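Tulance will keep its pumping station at Alarcón on a hybrid supply through the dry season, with diesel held as reserve, according to Graciela Jara, who leads power systems for the company. The station lifts water from a well field to a storage basin and has no grid connection. Its load is steady by day and low at night, and Jara said that profile drove most of the design.

"The pumps don't need to run at three in the morning," she said. "If the basin is full at sunset, the only thing on the bus overnight is telemetry, chlorination and a few lights. We sized the battery for that and for starting one pump before sunrise."

The array is rated at 84 kW DC on fixed racks. Output passes through string inverters to a common AC bus, shared with a 50 kVA generator set. Jara said the team looked at trackers and dropped them. The site is dusty, the nearest service crew is a long drive away, and a seized actuator would cost more in travel than the extra yield was worth.

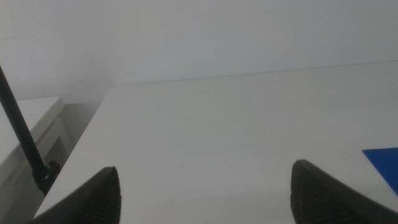
Controls took longer than the electrical work. Kidero supplied the plant controller, and the first firmware treated the generator as the grid-forming source whenever it was running, with the inverters curtailed to hold a minimum engine load of 30 percent. On partly cloudy days this kept the engine on for hours with little to do.

"It was doing what the specification said," Jara said. "We wrote the specification. The minimum load figure came from the engine manual and we had put no time limit on it."

The revised logic starts the generator on battery state of charge and basin level together. If the basin is above its low mark, the controller sheds a pump first and waits. Jara said she would not give a fuel figure until a full year of data was in, and she described the early numbers as "good, in a wet year, which tells you very little." 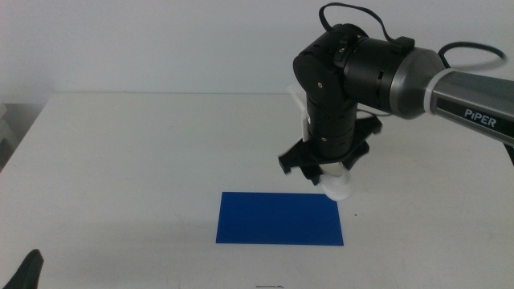

*Interview by Yaryna Kuzmenko | 17 Jan 2023*

Asked about battery life, Jara said the lithium iron phosphate cells are warranted for nearly 2000 full cycles at the depth of discharge Tulance uses, a shorter term than some vendors offered. The longer warranties required an enclosure temperature the site could not hold in summer without running air conditioning off the same battery.

"You read the warranty conditions before you read the number," she said. "We found two offers where the cooling load would have eaten the gain."

The enclosure is now shaded and ventilated, with a charge limit that steps down as cell temperature rises. The limit is set conservatively and will be reviewed in April.

A second site, Ullisness, is at the design stage. It is colder, windier and much closer to a road, and Jara expects a different balance there, possibly with a small turbine. The soil survey is done. The load survey is not, and she wants a month of logged pump current before anyone draws a single-line diagram.

"At Alarcón we used nameplate values for the motors and ended up with inverter capacity we rarely touch," she said. "It's paid for, so it stays. I don't want to buy it twice."

Tulance has not decided whether Kidero will supply the controller for Ullisness. Jara said the tender will ask for the dispatch logic to be delivered in editable form, with the set points listed in one table and a written record of each change.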